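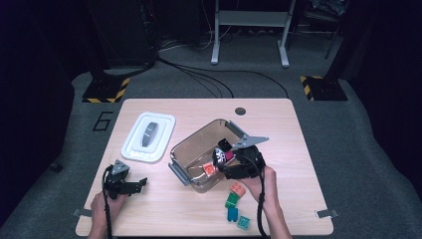 Station 6, head camera, container open, both grippers in use.

Ticket: Benier loses wrist pose near lid, right and left units
Project: Traltbridge
Component: Benier (wrist pose tracker), Skonodow (log alignment)
Priority: normal
Status: resolved, one follow-up open
Opened by: Siobhán Noonan

Summary
Wrist poses from Benier jump sideways when a gripper is brought low over the white lid. The jump lasts a few frames and then the track comes back, but with an offset that stays until the end of the episode. Limsakul replays the episode with the fingers closing beside the handle instead of on it. Both grippers do it. Work over the container itself is fine, including reaching inside for the blocks.

Expected
Pose stays continuous, or Benier marks the frames as lost so that Skonodow can drop them.

What happens
Benier reports status OK all the way through. Skonodow has no reason to reject anything and the episode is written out as good.

Steps to reproduce
1. Load any lid episode from the August batch.
2. Run Benier with the default config.
3. Plot wrist x and y against time in Limsakul.
4. Look for a step where the height drops towards the table.

Checked so far
Camera calibration reloaded on both units. No change.
Swapped the calibration files over on purpose to see whether the fault followed them. Everything got worse, but the step was still in the same place.
Gripper width signal compared with the video. They agree.
Ran the same episode twice. Same step on the same frame, so it isn't a race.

Feature count is set to 300 per frame. On the frames before the step most of them sit on the lid and very few on the table. The plastic is shiny and the highlights shift with the camera, so I suspect they are being tracked as if they were fixed points.

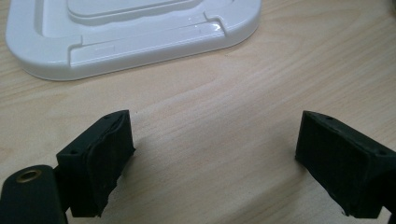
Oskari Räsänen: Before you blame the highlights, check the clock offset in Skonodow. I had steps like these when the IMU was running behind the images. The filter trusts the IMU for a while, then gives in to the camera all at once, and you get a jump. Slow movement hides it. What does the offset estimate say, and is it the same for left and right?

Siobhán Noonan, 11.20
Offset was 32 ms on the right unit and close to zero on the left. Corrected the right one and re-ran. The right-hand track is smoother in general, so thank you, that was a real fault. The step at the lid is smaller but still there on both sides. Left hasn't changed at all, as you would expect.

Next I tried masking. Benier has a static mask for the fingers, but the one in the repo was drawn for the older, narrower pads. With the foam pads we have now, their edges fall outside the mask and get picked up as features. These move with the camera, so they pull the estimate towards "not moving". Between the finger edges and the lid there is not much left in view for the tracker to hold on to.

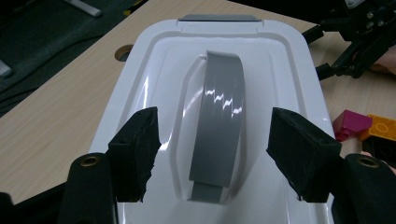 Redrew the mask for both units with a margin round the pads, and added a brightness limit so that saturated patches are skipped. I also set a minimum of 5 features outside the centre region. Under that, the frame is marked lost and Skonodow fills from the IMU or cuts the segment if the gap is too long.

Results
Ran the full batch again, 230 episodes. No steps over the lid on the left unit. On the right unit one episode still has a small one, and Benier now marks it as lost, so it gets cut. Replay in Limsakul closes on the handle on both sides.

Oskari Räsänen, 15.45
Looks good from here. Please put the brightness limit in the config file and not in the code, the other stations may need a different value under their own lights. Merge when that's done.

Siobhán Noonan
Moved to config and merged. Old masks deleted from the repo.

Follow-up, still open
Skonodow should warn when left and right clock offsets differ. At present it prints both numbers and carries on. Assigned to Oskari.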